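## Titomero workshop proceedings now open to readers

The proceedings of this year's Titomero workshop on proof theory and automated reasoning are finished and can be read in full on the workshop pages. The volume was held up over the summer while two of the longer papers went back to their authors for corrected appendices. Both have been replaced, and the page numbers in the table of contents match the final files.

The workshop met in June in Tanuvport, in the same building as last year but on the upper floor, where the lecture room has a proper blackboard. The program ran to 20 contributed papers and 2 invited lectures. The first lecture dealt with cut elimination in systems with fixed points and went over its time by a good margin, so the discussion moved into the coffee break. The second was a survey of decision procedures for fragments of first-order logic with two variables. The slides for both are posted next to the abstracts. A written version of the survey is in the volume; the fixed-point lecture appears as an extended abstract only.

Readers who follow the Pisard prover will want to start with the third section. It opens with a paper on the new clause indexing scheme, tested on a set of 2,249 problems drawn from earlier rounds of the workshop's own collection. The authors compare the old and new schemes under the same time limit and report the problems where the new one does worse, which are mostly those with very deep terms. The scripts are included, and the paper says which compiler settings were used. 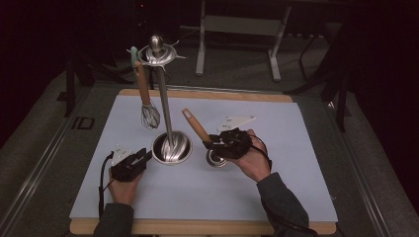

*Steel stand on the white board, with a gripper in each hand.*

The problem collection itself has also been updated. It now holds 3,013 entries, all in the plain text format adopted last year. Duplicates were removed where the two versions differed only in the names of variables. Entries that differ in the order of their axioms have been kept, as several provers are sensitive to this. If you have cited an entry by number in a paper, the old numbers still work and will send you to the right place.

A shorter section at the end of the volume covers teaching. One paper describes a first-year course in natural deduction at the Kırmızıgül institute, where students write their proofs by hand for the first half of the term and move to a proof checker in the second. The paper includes the full exercise sheets and the exam from the most recent term. Another looks at common errors in induction proofs, sorted by type, and would be useful to anyone who grades them.

Corrections can still be made to the online version until the end of October. Send the paper title, the page and the line, along with the wording you would like to see. Changes to theorem statements need the agreement of all authors and should come with a short note explaining what is affected later in the paper. Spelling of names and affiliations will be fixed without further questions. After October the files will be frozen and any remaining mistakes will go on a separate errata page.

Printed copies are being made only for libraries and for authors who asked for one on the registration form. Authors who did not tick the box and would like a copy should write to the workshop address before the correction period closes. Postage is covered within the country. Copies going abroad will be sent by surface mail unless you arrange something else.

The call for next year's workshop is being prepared and will appear in the winter issue. The page limit stays the same, but references will no longer count toward it. Submissions that come with a system or a data set should include a link that reviewers can open without registering.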